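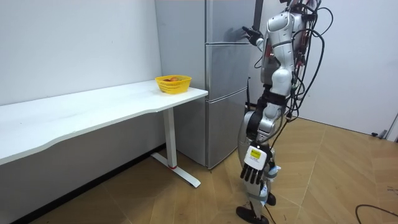 Partage alimentaire : ce qui change à la rentrée

Le point de partage de la rue basse reste ouvert tout l'été, avec des horaires réduits. Il ferme à 19 heures au lieu de 21 heures jusqu'à la fin du mois d'août. Les dépôts se font aux mêmes heures que les retraits, comme avant.

Plusieurs adhérents nous ont écrit pour savoir ce qu'on peut apporter et ce qu'on ne peut pas. Les règles affichées datent de l'ouverture et certaines n'étaient plus très claires. Elles ont été réécrites en juin. Voici l'essentiel.

On accepte les fruits et légumes entiers, le pain, les yaourts et fromages emballés, les œufs datés, les conserves du commerce, les produits secs non ouverts. Les produits qui portent une date limite de consommation (DLC) sont pris jusqu'à la veille de cette date. Ceux qui portent une date de durabilité minimale, l'ancienne DLUO, sont pris même quand elle est dépassée, à condition que l'emballage soit intact. Un paquet de riz ou de café ne devient pas dangereux le lendemain de la date imprimée.

On n'accepte pas la viande et le poisson crus, les plats cuisinés à la maison, les conserves faites maison, le lait cru, les pâtisseries à la crème, les boissons alcoolisées. Les restes de repas, même bien emballés, ne sont pas acceptés non plus. La question revient souvent après les fêtes de famille et la réponse est toujours la même.

Chaque produit frais doit porter une étiquette avec la date de dépôt. Les étiquettes et le feutre sont dans le tiroir de gauche. Un produit frais sans étiquette est retiré lors du passage du soir. Les légumes défraîchis partent au compost du jardin partagé, le reste est jeté.

Au premier semestre, 3334 produits sont passés par le point de partage. C'est plus que l'an dernier à la même période. Le pain reste en tête, suivi des yaourts. L'épicerie Stamness dépose ses invendus chaque matin avant l'ouverture et la boulangerie de la place Alldale en fin d'après-midi. Le maraîcher de Skarnura apporte ses surplus selon la récolte. En juillet ce sont surtout des courgettes, et il en reste presque tous les soirs. Servez-vous sans hésiter.

Pour les courgettes justement, deux façons simples de les garder. En rondelles, blanchies 2 minutes dans l'eau bouillante, refroidies, bien séchées puis congelées à plat, elles tiennent tout l'hiver pour les soupes et les gratins. Râpées crues et pressées dans un torchon, elles se congèlent par portions de 300 grammes, la quantité qu'il faut pour un cake ou une tournée de galettes. Inutile de les peler.

Un rappel aussi pour la maison, où se perd une bonne partie de ce qui est acheté. La zone la plus froide du réfrigérateur doit être à 4 °C ou moins. Un thermomètre coûte quelques euros et nous en prêtons deux à l'accueil, sans caution. Selon les modèles, la zone froide se trouve en haut ou en bas, la notice le précise. La viande et le poisson y vont en premier, les restes dans une boîte fermée, à manger sous trois jours. Les tomates, les bananes et les pommes de terre se gardent hors du froid. Laissez un peu d'espace entre les produits pour que l'air circule, et rangez devant ce qui doit être mangé d'abord.

L'atelier « Cuisiner ce qui reste » reprend en septembre, une fois par mois, de 18 heures à 20 heures dans la salle du rez-de-chaussée. Il y a 7 places par séance pour que chacun ait un plan de travail. L'inscription se fait à l'accueil ou par retour de courriel, et une participation de 2 euros est demandée pour les ingrédients de base. Apportez un tablier, une boîte pour remporter votre part et ce qui traîne dans vos placards. La première séance portera sur le pain rassis : chapelure, pain perdu salé, soupe à l'oignon, croûtons au four.

Nous cherchons encore deux personnes pour le passage du soir en août, de 19 heures à 19 h 30. Il s'agit de vérifier les dates, de retirer les produits périmés et d'essuyer les étagères. Le planning est à l'accueil.

Les bocaux en verre vides ne sont plus collectés pour l'instant, le placard est plein. Les cabas sont toujours les bienvenus, propres et sans trous.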